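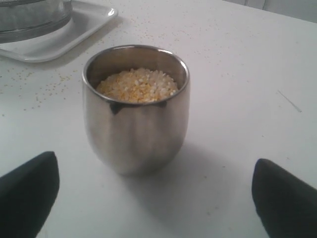 I want to write some posts about broken corn, the kind we call canjiquinha at home. My neighbor here in Drurnley asked me what it is and I gave her a very bad answer, so now I try to do it better.

It is dry corn, broken in small pieces. Finer than this it becomes fubá, for polenta and cake. Bigger than this it is canjica, for the sweet one with milk. Canjiquinha is in the middle, and where I grew up it was eaten with pork ribs when the weather was cold.

In the shops here the nearest thing is coarse grits. Please read the packet well. If it says instant or quick, leave it on the shelf. You will get a paste in five minutes and you will think that I have bad taste.

You can buy it yellow or white. I like to have both colors in the same pot. The yellow has more taste of corn and the white is more mild. My mother would never mix them, she said it looks like chicken food. She is right, it looks a little like chicken food.

My measure is a steel cup without handle. I fill it and leave a small space under the rim. One cup like this is enough for 4 people, if there is also rice and greens on the table. I have never checked how many milliliters it holds, so please do not ask me for grams. Use any cup you have, only use the same one for the water.

First, the washing. Put the corn in a big bowl, cover with cold water, and move it with your hand. The water becomes cloudy and some thin skins come up to the top. Pour this water out slowly and the skins go with it. I do it three times. The third water is still not perfectly clear and I stop anyway.

Then the soaking. I leave it in cold water while I prepare the meat, 40 minutes or a little more. Some people leave it the whole night. I tried the whole night one time in January and the pieces became too soft for me, but my husband liked it very much, so this is a question of taste.

For the ribs: cut them between the bones, salt, garlic, juice of half a lime. Brown them in a heavy pot with little oil. Do not hurry this part. When the bottom of the pot is dark brown (brown, please, black is bitter) add one chopped onion and two tomatoes, and scrape well with a wooden spoon.

Cover the ribs with hot water and cook with the lid on until the meat starts to leave the bone. In my pot it is one hour. I have an old Maron pot which is heavy like a stone, in a thin pot you must look more often at the water.

Now drain the corn and put it inside with the ribs. Four cups of hot water for one cup of corn, and you count also the liquid which is already in the pot – I only look and guess. Low fire. Stir every few minutes, because it likes to stick at the bottom.

It is ready when the pieces are soft but you can still feel them with the teeth. For me 25 to 30 minutes. It must be a little more liquid than you want, because on the plate it becomes thick very fast. My first times I served something that you could cut with a knife.

At the end, green onion and parsley, and pepper sauce for who wants. Collard greens on the side, cut very thin, two minutes in the pan with garlic.

Marcelino Magalhães wrote to me after the first posts to say that in his family they put also smoked sausage, and that without it the dish is sad. I believe him, but then take less salt!

Question from two persons already: can you make it without meat? Yes. Onion, garlic, a lot of mushrooms, and a good broth. I did it for a friend in Esten and she took the rest home in a jar.

About keeping it: the dry corn goes in a glass jar with a good lid, in a dark place. In summer I put the jar in the fridge, after I found small moths one year and had to throw away everything, also the rice and the good beans. The cooked one stays three days in the fridge. Warm it slowly with some water, it looks terrible at the start and then it becomes loose again.

Tomorrow I will try the sweet version with coconut milk and cinnamon. If it is good I will put the recipe here.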